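Buy the hands before you buy the arm

I have sat through a good many planning meetings about robots, and nearly all of them start in the same place. Somebody opens a brochure for an arm, somebody else asks what it can lift, and within ten minutes the whole budget has been spent on a thing bolted to a bench. I love arms. I would have one in my kitchen if Marlene Seidel, with whom I share an office and a kettle, would let me. But I have come round to the view that a small lab or workshop should put its first money into hand-held grippers, the kind a person carries about and works with directly, and I want to make the case for it while next year's lists are still open.

Start with the sums, because that's where our own plan changed. Our first equipment list at Jovel had a single line for the arm and almost nothing under it. When Birgit Thiele went through it in March she asked where the tables were, and the tape, and the spare finger pads, and the hours of the people who would be doing the work. None of it was there! We had planned for a machine and forgotten the job. She made us write a second list from the other end, beginning with what a person needs in order to pick up a kettle, a box or a cup a great many times over and have a usable recording of it at the end. A pair of hand-held grippers with markers, mounts and a box of spares came to 2562 euros. The proper table, stands and lighting took it to 3361. For that we could begin the following week, and we did.

What I hadn't expected was how much you learn about the objects. I would have said I knew what a kettle was. Then you try to get hold of one with two fingers instead of five, and suddenly it's a puzzle with a shiny belly, a handle in an awkward place and a weight that sits somewhere you didn't think it would. You go in from the side and it turns on you. You go in from above and the knob is in the way. After a morning of that you have strong opinions about finger pads, and those opinions are worth real money when the time comes to choose a gripper for an arm.
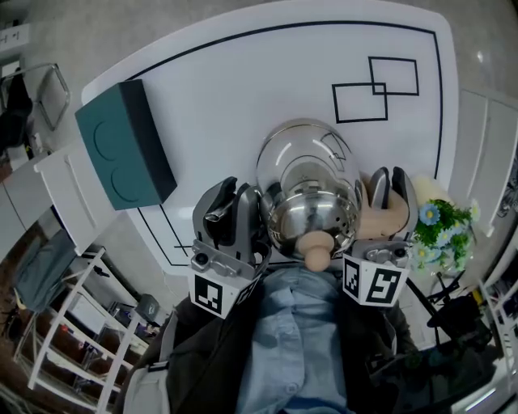 The other thing I'd put in every plan is a budget for ordinary objects. People are oddly shy about this. They will sign for a controller without blinking and then bring in three mugs from home so as not to bother anyone with a receipt. Please bother someone with a receipt. Go to a charity shop with 100 euros and come back with the strangest, most reflective, most lopsided household goods you can find, because those are what your machine will meet one day. Ours came back with 40 items in two crates, and I still think it was the best value on the sheet.

There are fair arguments against me. A colleague at Brastosmont holds that hand-held work puts off the hard part, and that a team without an arm in the room never gets serious about timing, cables or safety. I take the point about safety especially, and I wouldn't want anyone to arrive at their first powered machine with only good intentions. Grants are a nuisance too. Some of them want one large item with a serial number, and a long list of brackets and pads looks like housekeeping. My answer there is to write the arm into year two and say plainly what year one will teach you about which arm to get. Ours went through on that wording with one query, and it was about VAT.

Staff time is the part I'd still get wrong. Holding a gripper steady over a table is tiring, more so than it looks, and a person can't do it well for a whole day. Plan for two people taking turns, and for somewhere to sit down. Put the chairs in the budget – good ones.

We'll be choosing our arm this winter, and I'm looking forward to it more than is decent. The questions on our list for the suppliers are much better than the ones we would have asked in March. Birgit's first one is how long a set of finger pads lasts and what the next set costs.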